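Offline twin of our kitchen cell, grasp height wrong on some items

Posted by Fathima Dewan
Tags: simulation, grasp planning, cell setup

I look after one pick cell at Rornside, a single arm that takes condiments and jars out of cabinet shelving. Before anything goes to the real arm we run it in an offline model of the cell. The model was built in Pimcombe by someone who has left, and I have inherited it with no notes.

The cabinet came across as plain grey boxes and that's fine by me. What isn't fine is the approach. The arm is meant to come in level, close on the body of the item, lift and back out. In the model it either stops high and closes on the lid, or drops low and faults with code 1305 (collision with fixed geometry). The fault comes up on every run with the jar and on most runs with the bottles. I've re-zeroed the base frame twice and checked the tool length against the sheet. The real arm doesn't do this with the same program.

Renders from the cell model:
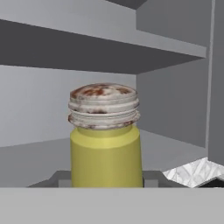
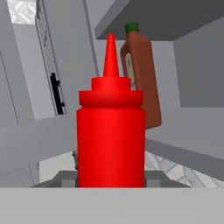

My grasp heights are set from the bottom of each item, using the values in the item library. I haven't changed the library. The approach is set from the front of the cabinet. I tried raising the approach by 9 mm and the fault went away on the bottles, but then the jar was gripped at the lid and slipped. Is this a frame problem, or should I be looking at the items? I'd like to have it sorted before the December shutdown, as I won't get time on the real cell until then.

Posted by Rafsan Amarasinghe

Sounds like tool offset. Re-teach your TCP and try again. We had 1305 all the time on ours and that fixed it.

Posted by Ruwan Wanigasekara

I don't think it's the TCP. If the tool length were out you would be wrong by the same amount everywhere, and you would see it on the real arm too. Yours changes with the item.

Two things to check, in this order.

First, the platform. Your items sit at a dark grey block, and I'd bet it was added to the model after the item heights were worked out. Click on the block and see if it has a collision body. Then put the jar down by physics instead of typing in its position: raise it 20 mm, let it drop and read the height when it settles. If that number doesn't match the library, your items have been placed by hand and are either floating or sunk in. You can't judge it by eye from those renders with the front ledge hiding the bottom of the jar, so move the view round to the side.

Second, the ledge itself. It's probably your fixed geometry. A level approach at a low grasp height takes the fingers straight through it. Turn on contact display, step the approach slowly and the part that flashes is your answer. If it is the ledge, add a via point above it and come down behind it. Leave the grasp height alone.

For the jar, also look at the lid. It's wider than the neck and overhangs it, so a grasp that's even a little high will close on the rim and tip the jar. Set the grasp to the middle of the yellow body and measure from where the base settled. For the red squeeze bottle, keep below the collar. The nozzle shouldn't be included when the planner works out the centre of the bottle. Ours did include it, and every grasp came out too high.

Save a copy of the model before you touch the block. Ask me how I know.

Posted by Anoma Rathnayake

Agree with Ruwan on checking the block. One addition: if your model was exported from Rukar, look at the collision margin as well. Ours defaulted to something much bigger than the finger clearance, and we got faults with nothing touching. Set it per body, not for the whole cell, or you'll hide real collisions. Your log should list the pair of bodies next to the fault code. Post that if you're still stuck.

Comments

Fathima Dewan: Log says finger_left / ledge_front. The block had no collision body and the jar dropped straight through it. Added one, dropped the items again, put in the via point. Jar is picking now. Bottles still to do.

Rafsan Sheikh: Same fault here but 1072 instead of 1305. Is that the same thing?

Ruwan Wanigasekara: No, on ours 1072 is joint limit. Start a new thread and put your joint values in.

Paul: Does the via point slow your cycle much?

Fathima Dewan: A bit. I can live with it.

We use cookies to keep you signed in and to remember your display settings. By continuing to use this site you agree to our cookie policy. Accept | Manage preferences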